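Skerkeck Home Tool Case: Your Questions

Thank you for stopping by! We get a lot of mail about the black case with the orange tools, and we enjoy reading all of it, but we noticed that many of you are asking the same handful of things. So we have gathered the answers on one page, and if yours isn't covered, please do write to the Dumside shop desk and we'll get back to you (usually within 2 days, a little longer in February when we do our stock take).

Which tools have a place in the case?

The everyday ones you reach for when a picture needs hanging or a chair starts to wobble: a claw hammer, pliers, a tape measure, screwdrivers and a utility knife. Each has its own molded spot, so once you know the layout you can see right away what hasn't come home yet.

I took everything out and now I can't get it all back in. Is there an order to it?

Oh, we hear this one so often, and please don't feel silly about it. Yes, there is an order, and it makes life much easier. Lay the case open flat on a table with plenty of room on both sides, and put the loose tools down next to it where you can see them. Start with the big pieces, hammer and tape measure and pliers, and press each one down until it sits snugly. Then do the screwdrivers, and leave the knife for last with its blade pulled in. 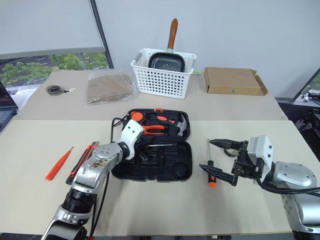 Hammer, pliers and tape measure in their places, with a screwdriver and the box cutter still to go.

If a tool rocks when you touch it, it's probably in backward. Turn it end for end and try again before you push any harder. The molded plastic is sturdy, but it does not like being forced, and a bent tab is hard to fix.

My tools drop out when I lift the lid. What am I doing wrong?

Most likely they aren't pressed in all the way. The lid side has to hold its tools upright, so they need a firm push with the thumb, first at one end and then at the other. The tape measure is the usual culprit. If you've had the case for years and the grip has simply gotten tired, a little strip of felt tucked behind the tool works very nicely. We've been doing that with our own shop case for ages and it still holds.

How do I put the knife away safely?

Slide the blade fully into the handle, check it with your eyes and not your finger, and then lay it in its place. Please never store it with the blade out, even for a minute while you look for something else. Old blades should go into a hard container with a lid before they go in the trash.

Can I keep the case in the kitchen?

Of course you can, and plenty of people do! A kitchen is where half the small repairs in a house seem to happen anyway.
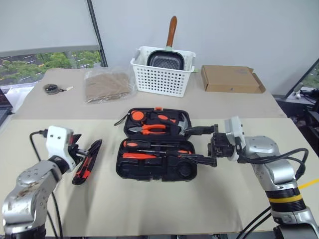 Just pick a dry shelf or a cabinet away from the sink and the stove. Steam is hard on hammer heads and screwdriver tips over time, and cooking grease has a way of settling on handles until they get slippery. A quick wipe with a soft, dry cloth before you put things away takes care of most of it. If the handles do get sticky, use warm water and a drop of dish soap, and let everything dry well before closing the lid.

What should I do about rust spots?

Small ones come off with fine steel wool and a drop of light oil. Rub gently, wipe off the extra oil, and let the tool sit out for an hour or so. We like the Pralico oil we carry in the shop, but any light household oil will do the job.

Do you sell single replacement tools?

We do. Screwdrivers, pliers and tape measures can be ordered one at a time, and the hammer too, though it sometimes takes us a bit longer to get. Please tell us which piece you need and include a snapshot of the empty spot in your case if you can, as there have been 3 versions of the layout over the years and they don't swap with each other.

Can I pick up my order in person?

Yes, at our Bautista counter, any time after 2 in the afternoon. Bring your order number, and bring the case along too if you'd like us to check the fit.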